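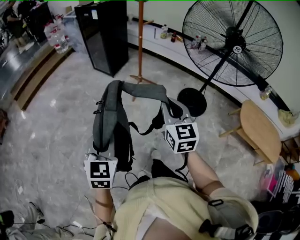 Chapter 2

What We Carry: Loads, Straps and the Human Back

My grandmother, Vilja Juntunen, walked to school in Hakala with her books tied up in a leather belt, and she complained about that belt until she was well past eighty. It bit into her fingers, she said, and it always dragged on the same side, so that she arrived each morning a little crooked and rather cross. I think of her whenever I teach this chapter -- and I have taught it a good many times now -- for she had understood most of it by the age of seven.

People have been carrying things for as long as there have been people, and they have found a great many ways of doing it: on the head, on the hip, from a yoke across the neck, in a sling, in a basket held by a band over the forehead. The schoolbag on two shoulder straps is quite a newcomer, and in this chapter we shall ask why it has spread so widely, and whether it deserves to have done.

We begin with weight and where it acts. You will meet the idea of the centre of mass, which you may remember from Chapter 1, and see what happens to it when a load hangs behind you, in front of you or from one hand. After that we turn to pressure, and to the old puzzle of why a broad strap feels so much kinder than a narrow one when the bag weighs just the same.

The middle of the chapter follows a study by Graça Gouveia and Benedikt Lanz, who weighed the bags of 168 pupils one May and then, bless them, went back and asked each child what was inside. Their tables are printed in full, and you will need them for the exercises.

Before you read on, please do one small thing for me. Take your own bag, packed as it is on an ordinary day, and weigh it on the bathroom scales. Write the figure inside the front cover of your notebook. We shall want it in Section 2.1.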